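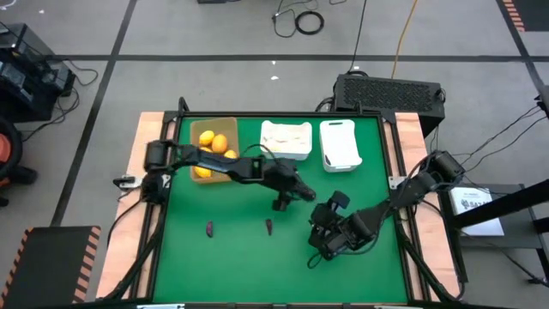 Sorting Produce by Hand: Project Report
May 2, 2018

Our group looked at how loose fruit should be laid out before it is packed for the Mondach food pantry. The pantry gets mixed donations, and sorting them takes up most of a packing shift.

We compared 2 layouts. In the first, everything went into one deep bin. In the second, lemons went on a shallow cardboard tray and the rest went into white baskets set next to it on a green work surface.

We sorted 357 pieces in all. With the deep bin, a full batch took 242 seconds. With the tray and baskets it took 157 seconds. Most of the difference came from digging through the bin for the smaller items, which sank to the bottom.

Lemons were the easiest to handle on the tray. They rolled a little, but the raised edge stopped them. Small dark items were harder to see in the bin and were missed more often.

We did not test bruising. The batches were also not exactly the same, so the times should be read with care. A second round is planned for October with produce from Beltard Market and a deeper tray.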